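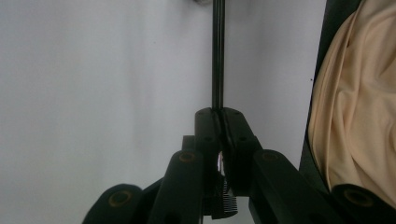 Several replies to the spring equipment survey asked why the new budget pays for more hand-held grippers before it pays for a second arm, and one of them, from the Nesstead site, put it bluntly: we have been promised an arm for two years, and what we keep getting is tools we have to carry around ourselves. The same reply asked for the numbers to be printed in the newsletter. They are set out in this item, along with the plan for the rest of the year.

The equipment line for the year is $15,000. A hand-held gripper set from Wiegand costs $2,404, including the mount, one pair of spare fingertips and the cable. We are buying two. That comes to $4,808 and leaves $10,192 for everything else.

An arm that would suit the Nesstead bench does not fit in what remains. The lowest quote we have, from Vinthorpe, is well over the whole equipment line before installation, guarding and training. We could put the full line toward it this year and ask for the balance next year, but then neither site would have new equipment until at least the following spring. The planning group looked at this twice and decided against it.

Hand-held sets can be used the week they arrive. They need a charged battery, a clear stretch of bench and a person who has done the short practice session. Each set also produces recordings that can be used later, when there is an arm to train. The handling of thin parts, such as rods, is where we have the fewest recordings and the most failed attempts, and the two new sets will go to that work first. One stays at Cidirell and one goes to Nesstead.

Spare parts get their own line for the first time. Last year fingertips, bushings and screws were bought out of general supplies as they wore out, and the total came to $2,126 by the time the invoices were added up. Much of that was rush shipping. This year we will place one order in July and another in November. If you are running low on fingertips, put it on the parts sheet by the end of June. Please write down which side you need, and whether the screws are missing too. Requests that only say "gripper parts" will be sent back.

We have set aside the same amount for spares as was spent last year. Anything saved on shipping will go to storage cases, which both sites have asked for. The old foam cases are no longer sold in the size we use, and the replacement is slightly deeper, so check your shelf height before asking for one.

As for the arm, it has not been dropped. Vinthorpe will hold its quote through September. Before then we need a floor plan from Nesstead showing power outlets and door widths, and a list of the tasks the arm would do in a normal week. The list matters more than the floor plan. Last time the request went in with one line of explanation and came back with questions we could not answer. A page is enough, with the number of hours each task takes now.

The possibility of leasing also came up in the survey. We have asked for terms and will print them when they come in. Used equipment is being considered for cases, stands and benches, but not for grippers, as the Wiegand service agreement covers only sets bought new.

The order for the two hand-held sets goes out this month and delivery is expected in early June. Practice sessions will be posted on the board at each site once the sets have been checked in. Comments on the spares budget can go in the equipment box or on the back of the parts sheet.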